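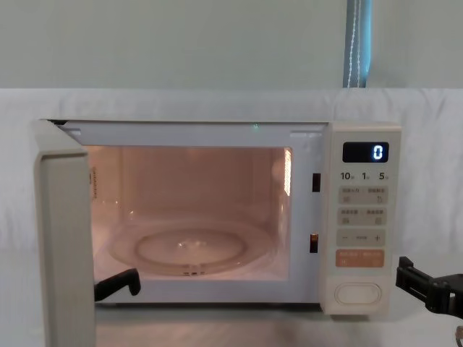

Oct 14, 2021

I love a small microwave. I'll say that up front, so you know what kind of post you're in for. We had a big black over-the-range one in the last apartment, with popcorn and potato and pizza buttons and a clock that was always four minutes wrong, and I never felt a thing for it. Then I moved into the studio on Trumside, where the kitchen is one wall and a sink, and a little cream-white countertop microwave came into my life secondhand. I've been going on about it to everyone I know ever since, so now it's your turn!

First, the buttons are in Chinese. I can't read Chinese, and I went in a bit nervous, imagining myself poking at things and turning a bowl of soup into a crime. But the numbers are regular numbers, and right under the display there's 10秒, 1分 and 5分. Ten seconds, one minute, five minutes. That is most of what I have ever asked of a microwave in my entire life. If I want two and a half minutes I add it up in my head: two ones and three tens. It's like paying with coins. I find this much more satisfying than typing in a time, and I've noticed I use shorter times now, adding ten seconds and checking, where I used to slap in three minutes and walk away.

The first evening I sat down with a translation app, a cup of tea and a pencil, and worked through the rest of the panel. The button that starts 微波火力 is microwave power, and it shares its space with 智能解冻, smart defrost. The one below has the manual microwave setting on one side and a menu of preset dishes on the other. Then there's a wide one with a minus and a plus, for nudging things up and down. I wrote the lot on an index card and taped it inside the cupboard door, and I looked at that card every day until the middle of June and have hardly looked at it since. You learn where things are with your fingers.

Second, the cleaning, which is what I really wanted to write about, because I've got a routine going and I'm thrilled with it. I used to clean a microwave when it got embarrassing. Now I do it once a week, and it's so fast it barely counts as a chore.

It goes like this. I take a wide bowl, fill it about halfway with water, and squeeze half a lemon into it, then drop in the squeezed half too. A wooden spoon or a wooden skewer goes in the bowl as well, so the water doesn't sit there perfectly still and then leap up at you when you touch it (that happened to me once in college and I've been respectful ever since). I run it for 4 minutes. Then I leave the door shut. Leaving it shut is the whole trick! The steam hangs around in there and softens everything, the tomato sauce and the oatmeal and whatever that brown dot is, and if you open up right away you let it all out into the kitchen.

So I go and do something else for a bit. I fold a couple of towels. I water the fern.

When I come back, the bowl comes out first, with oven mitts. Then the glass turntable goes in the sink, but only once it has cooled down — hot glass and cold water are not friends. I wash it like a dinner plate, with dish soap and the soft side of the sponge, and stand it in the rack. The roller ring underneath, if yours lifts out, deserves a wash of its own. Mine had a ridge of ancient crumbs in the groove when I got it, and the whole thing used to grumble as it turned. After a wash it ran so quietly I thought I'd broken it.

For the walls I use a damp cloth, folded in four, and go ceiling first. People forget the ceiling. It's where the soup goes! Then the back, the sides and the floor, turning the cloth to a clean face each time. There's a bit of lemon in the air by then and the whole kitchen smells like somebody competent lives in it. 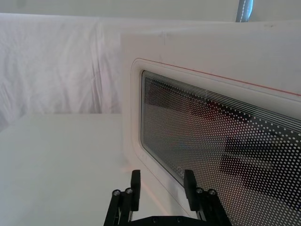 Can you scrub the dotted mesh in the door window to get the gunk out?

Leave the mesh itself alone and only wipe the smooth surfaces over it, inside and out, with a soft damp cloth. The screen is there to keep the microwaves in, so you don't want to poke at it with a toothpick or go at it with steel wool. If grime really has worked its way in between the layers, that's a job for a repair shop.

I got that question from a reader of the dish towel post, and I'm glad, because the door is the part I used to neglect the most. The inside face gets all the spatter and the edges get a kind of greasy film that you don't notice until you drag a white cloth along it. I do the flat part first, then the rim around the window, then along the edges where the door meets the body. A cotton swab is perfect for the corners. I go gently near the latches and keep the cloth barely damp there, and I never spray anything straight at the oven. Spray goes on the cloth, always.

The cloth I like best is a waffle one from Kukano, a housewares shop two tram stops from me, and it came in a pack of 4. They've been through the wash every week and still haven't gone slimy or thin. I tried the fancy microfiber ones as well, and they're fine on the outside, but I find they push sauce around where the waffle cloth picks it up. For the outside of the oven I use one drop of dish soap in a bowl of warm water and nothing else. Cream-white shows every thumbprint, I'll give you that, but it also looks so fresh afterward that I stand there admiring it like I've painted a fence.

The control panel gets a dry cloth, or a slightly damp one if I've been making something with turmeric. Before I wipe it I unplug the oven, or else I end up adding one minute, five minutes, ten seconds, one minute with my elbow.

Now, where it stands. I tried it in three spots before I was happy. On top of the fridge was no good, as I'm not tall and lifting hot soup down from up there felt like asking for trouble. The end of the counter was better, but mine is hinged on the left and the door swung right across the space where I chop. In the end I bought a narrow table, a Løken, white, plain as anything, and put it against the wall by the window. It has room for the oven and a clear patch beside it where a hot bowl can land the second it comes out, and I can't tell you how much I love that clear patch! Check the manual for how much space yours needs at the back and sides. Mine came without one, so I looked up a similar model and gave it a little extra.

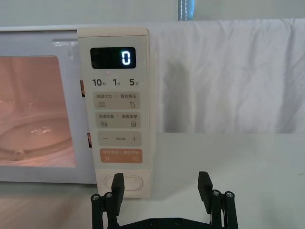 The clear patch has one rule, and the rule is that it stays clear. No mail, no keys, no bag of onions waiting to be put away. I slipped up for a while over the summer and it turned into a parking lot for jars, and I found myself holding a burning mug in one hand and shoving the peanut butter aside with the other. So the jars have moved to a shelf, and the landing spot is a landing spot again.

What do I make in it? So much more than I expected. Sweet potatoes, pricked all over and turned halfway. Oatmeal in a bowl that's far too big for it, which is the only way to stop it from climbing out. Frozen peas with a spoonful of water and a plate on top. Mug cake, more often than I'd like to admit. I've got a folder of recipes on Nadora, the little recipe app I go on about, and 30 of them are now microwave ones, up from zero. I've even learned to do scrambled eggs, in short bursts with a stir between each, and this is where the ten-second button really earns its keep. They come out soft and a bit custardy and I eat them standing up.

Covering things helps with the cleaning too, of course. I use an upturned plate or a loose paper towel for anything that spits. Tomato spits, beans spit, and cheese looks innocent and then doesn't behave at all. Since I started covering, the weekly clean has gone from a proper wipe-down to a quick once-over, and some weeks I do the lemon bowl mostly for the smell.

One more small thing. When I'm finished I leave the door open a while so the inside can air out, then put the turntable back and give it a little spin with one finger to check that it's sitting right. If it wobbles, it's off the ring. Lift it, set it down again, spin.

I'm trying poached pears next, with cardamom, in the big glass bowl. I'll post how they come out, and if you've got a microwave recipe you swear by, leave it in the comments, especially if it's for rice. I still haven't cracked rice.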